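Plastic bottle

A plastic bottle is a container with a narrow neck, made to hold water, soda, juice, cooking oil, shampoo and a hundred other things I keep buying. I've been writing up household containers for this site for a while now, and the bottle is the entry I kept putting off (there's so much of it!).

Parts

Most drink bottles have a neck with a screw thread, a sloping shoulder, a body and a base. The neck is the thickest part, so it hardly gives at all when you squeeze it. The body is thin, and that's where the ribs come in. Ribs are the rings or grooves pressed into the wall, and they stiffen it enough that you can pick up a full bottle without it folding in your hand. My favorite part is the base, which on soda bottles usually has little feet to cope with the pressure inside. Still water bottles get by with something flatter.

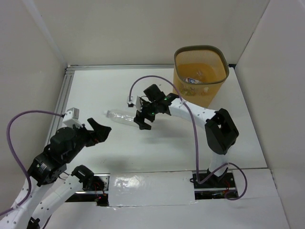 A clear bottle with a ridged body and no label, lying on its side.

Material

Clear drink bottles are mostly PET, the plastic with the number 1 in the triangle. Milk jugs and detergent bottles tend to be HDPE, number 2, which is cloudier and feels a bit waxy. Caps are usually a different plastic from the body, often polypropylene or HDPE.

Labels

Labels can be paper or plastic film, glued on or shrunk around the body. Lejla Perić wrote to me in October to say warm water and a drop of dish soap will loosen the paper kind, and I've had good luck with that on most of mine. Shrink sleeves just need a snip with scissors and off they come!

Reuse and recycling

Empty bottles are handy for watering seedlings, or cut in half as a scoop for potting soil. For recycling, empty them out and check your local rules on caps, as some places want them left on and others still don't.

See also: Bottle cap; Jug; Plastic basket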